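Ellevis has changed the upkeep schedule on its processor-handling cell in Ratodport after 2,401 pick cycles. Technicians now check the gripper finger screws every 200 cycles, down from 2,000. 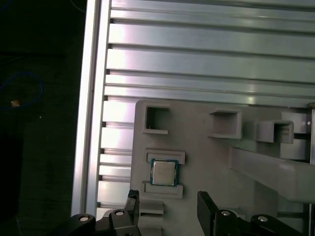

How long does the check take?
About four minutes, with the arm parked and the air off.

Bakker, which maintains the cell, also re-taught the pick height in June.

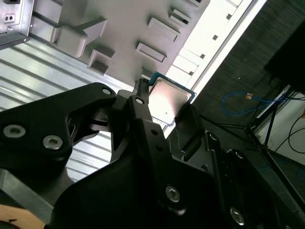 A processor held between the gripper's two fingers at the Ellevis cell.

The place point at the motherboard socket was set again the same afternoon.

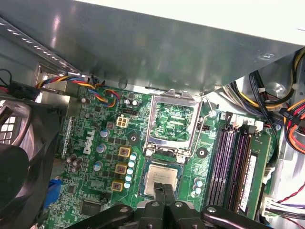
New finger pads are on order from Onetti and will be fitted at the next stop.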